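Dear all at Cladusik,

Thank you again for your patience, and for the second instalment, which has kept the Drustville robot club going very happily through to December. Both teams now have their tidying-up tasks chosen!

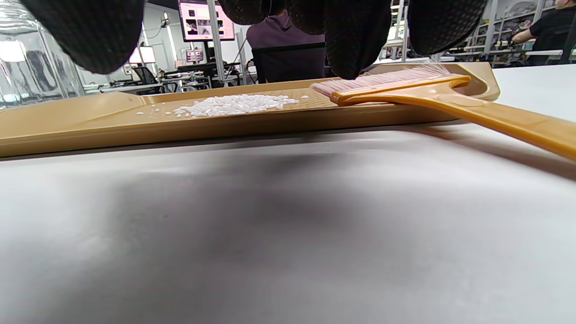 We are nearly 100 practice runs in, and the Curville team will join us for the next 3 sessions.

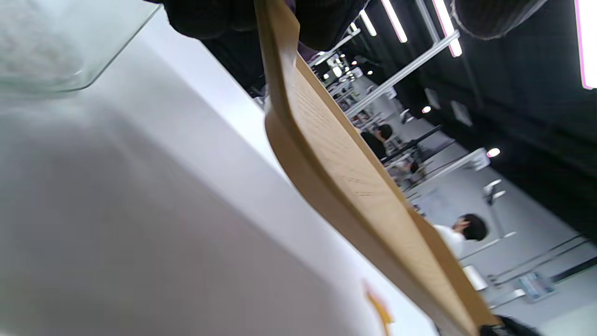
Our next job is grasping, which the students find much the hardest part. Flat things held on edge, such as the wooden board with the rows of print, will come first, and we hope to report on them in spring.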